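Subject: Re: [Druvside-Residents] Spring water meter readings

Dear members,

Further to the query copied at the foot of this message, the Residents' Office has now heard from Verum and can set out the position.
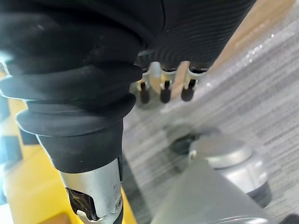
1. Reading dates

Readings for the Gullow side will be taken in April. Households on the McPhee side will be read afterwards, and a separate notice will be delivered to each door. Meters should be kept clear of bins and bicycles.

2. Estimated bills

Any household that received an estimated bill for the winter quarter may send in its own reading. Please give the flat number, the black figures on the dial and the date on which they were taken. Readings go to the Office and should not be sent to Verum directly.

3. Standing charge

The standing charge remains at 900 per year for flats. The deposit of 100 paid by new tenants is held separately and will not be set against arrears. Where arrears exceed 4000, the Office will write to the account holder before any further step is taken.

4. Shared supply

The garden taps are billed to the common account – they do not appear on any household bill. Leaks should be reported under reference 1442.

Yours faithfully,
Ruby-Lee Hollis
Residents' Office, Druvside

On 3/5/26 a member wrote:
> My last two bills were both marked as estimates, and the second
> was a good deal higher than the first. Can I send in my own figures,
> or must I wait for the reader to call? I would also like to know
> whether we are paying for the garden taps.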